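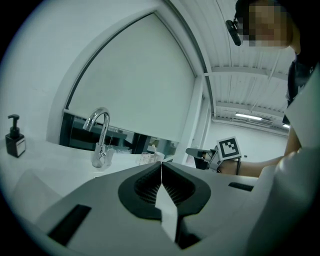 引っ越しを手伝う仕事を15年続けてきた人に、家の片付けについて話を聞いた。勤め先はフレッドブリッジという小さな会社で、普段は一人暮らしの高齢者の転居を担当している。名前は出さないという約束で、事務所の近くの喫茶店で会った。

「最初の日は、物に触りません」と彼女は言った。「お茶をいただいて、家の中を一緒に歩きます。それだけで帰ることもあります」

依頼する人の多くは、家族に言われて電話をかけてくる。本人はまだ決心していない。だから初日に箱を持って行くと、怖い顔をされるそうだ。

彼女自身も、若いころに失敗をした。ある家で、台所の引き出しにたまっていた古い包装紙を、確認しないで捨ててしまった。「ご主人からの贈り物を包んでいた紙でした。お客様は怒りませんでした。でも、その日はもう何も話してくれませんでした」。それ以来、紙一枚でも必ず聞くようにしている。

いちばん時間がかかるのは、意外なことに本でも服でもなく、洗面所だという。化粧品、薬、旅行先でもらった石けん。小さい物が多く、どれも使いかけである。「洗面所の棚は、その人の毎日の順番で並んでいます。朝に使う物は手前、もう使わない物は奥。私はまずその順番を紙に書きます。新しい家でも同じ順番に置けば、最初の朝に困りません」
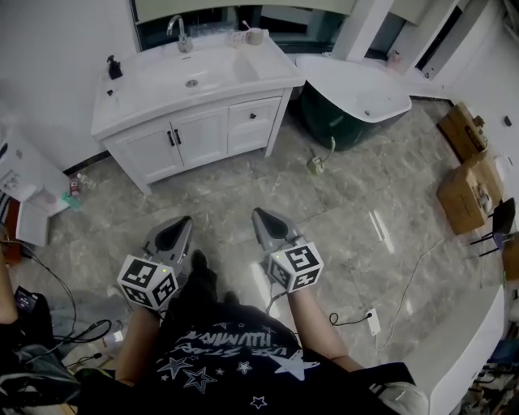 白い洗面台とタイルの床

去年の6月に担当した家では、絵はがきが4000枚出てきた。依頼主は一枚も減らしたくないと言い、新しい部屋は前の家の半分の広さしかなかった。どうしたのか。

「ベッドを小さくしました」と彼女は笑った。「はがきは全部持って行きました。私が決めることではありませんから」

料金についても聞いた。フレッドブリッジでは、箱の数ではなく時間で計算する。急いで捨てさせるほうが得になる仕組みを、彼女は好まない。前に働いていたハサックという会社では、一日に箱を40個作る決まりがあった。「体は慣れます。気持ちは慣れませんでした」

自分の家はどうかとたずねると、少し黙ってから、物は多いですと答えた。母親の裁縫箱が三つあり、中のボタンはまだ一度も分けていない。

「分けたら終わってしまう気がします。お客様の気持ちが、それで少しわかります」

これから片付けを始める人への助言をお願いした。彼女は、親の家であれば、まず一晩泊まってほしいと言う。夜中にどの電気をつけるか、朝どの湯のみを出すか。昼間に二時間だけ訪ねても、それは見えない。

話が終わると、彼女は次の家へ行く準備を始めた。かばんの中には鉛筆と方眼紙、それから自分の湯のみが入っていた。訪問先の食器を使わないためだそうだ。

2019-04-04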